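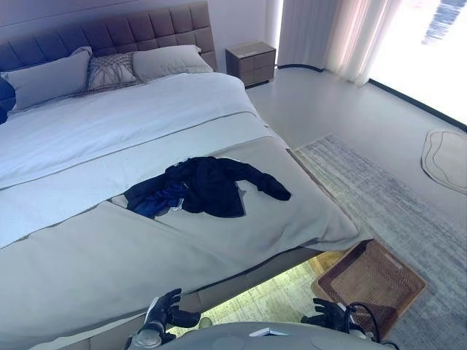 What should a household robot do when it finds somebody's clothes on the bed? Our rule is that it may move them to one agreed place, and it leaves the pockets and whatever is in them alone.

That's the question I'm going to open with, and I'll give people a moment with it, because everybody in the room will have an opinion about their own jacket (I certainly do!). Then say hello properly, thank Dorkinora for having us, and mention that questions are welcome all the way through.

Next, the house rules we wrote for the Ullia trials. Go slowly here. The first draft ran to 57 rules and I was terribly proud of it, until Lewis pointed out that no family would ever read past the first page. We now have 30, and they're much better for the pruning.
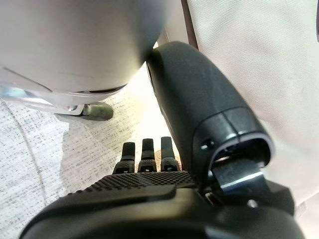
Beca Wogan
Home Practice Lead, Trumira

Talk about hands near fabric. A black hand has three fingers in a row and a thumb, with a dotted grip pad on the palm, and off-white cloth hanging close by. Cloth catches, it drapes over things, and it hides what is behind it, so our rule asks for a slow approach and a stop before any pull. Stay on this one, it's the rule I'm asked about most.

Then small things on the floor. If the robot can't name it, it leaves it where it is and tells the householder. I know that sounds fussy, but please do tell the earring story if there's time.

Last part is keeping clear: 50 centimetres from any person, and up to 60 where there are children about. Handouts are by the door, and tea is at four.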